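Home Stoves Hearths Spares Delivery Contact
Search products... Go

Braseck 40 Hearth Plate

I've been selling stoves long enough to know that the floor plate is the bit everyone leaves until last, and then they ring me in a panic the night before the fitter comes. So I'll tell you what I tell them on the phone. The Braseck 40 is a plain steel plate, powder coated in a soft black, and it sits in front of a wood stove and catches the embers that hop out when you open the door. It comes in three shapes (square, rounded front, and a corner one that I think is the nicest of the lot).

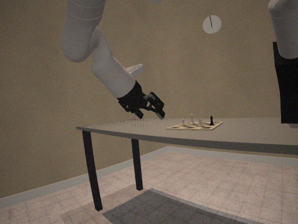 The number in the name is the weight in pounds for the square version, and you'll feel every one of them on the stairs! Get a friend to help. Once it's down it stays down, even on a slippery tile floor, and the edge is folded under so you don't catch your socks on it.

I had the rounded one in front of my own Schwaiger stove for 10 winters. It has a scratch where I dropped the poker and a dull patch by the log basket - otherwise it looks fine. I wipe it with a damp cloth and leave it at that.
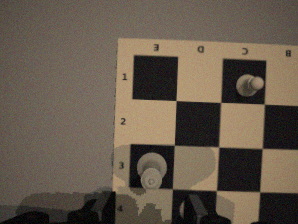 Measure before you order, please. You want the plate to stick out well past the stove door, and your local code will say how far, so check that first. The corner shape is 52 inches along each straight side, which is bigger than people picture. Valentin Aigner, who does most of our fitting, cuts one out of old cardboard and leaves it on the floor overnight to see if anybody trips.

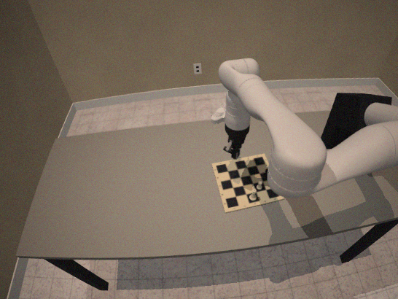 2 min read

If you'd like glass instead, look at the Lultness page. It's lovely stuff, but it shows every crumb of ash and I'm too lazy for it.

Order code for the square plate is 3,031. Rounded and corner plates are made to order, and the wait gets longer after July.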